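About Irerus

Irerus started as a supper club in a rented kitchen in Urimthorpe, and we never quite got over how nice it was to see neighbors sit down together. These days we cook and deliver lunches to 157 homes and a handful of offices, with soups on weekdays and pies whenever the fruit is good (rhubarb usually turns up in March!). 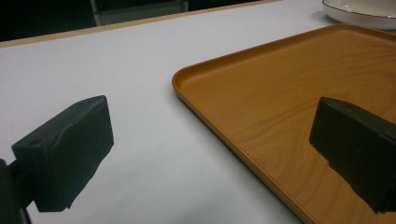

One of our oldest customers in Wuisan told us the barley soup tastes the way her mother's did, and asked if we could please stop putting so much dill in it. We did, mostly.

Our bread comes from the Grolar bakery, 12 miles up the road, and our menu changes every Monday. Come by and say hello if you're passing, the kettle is usually on.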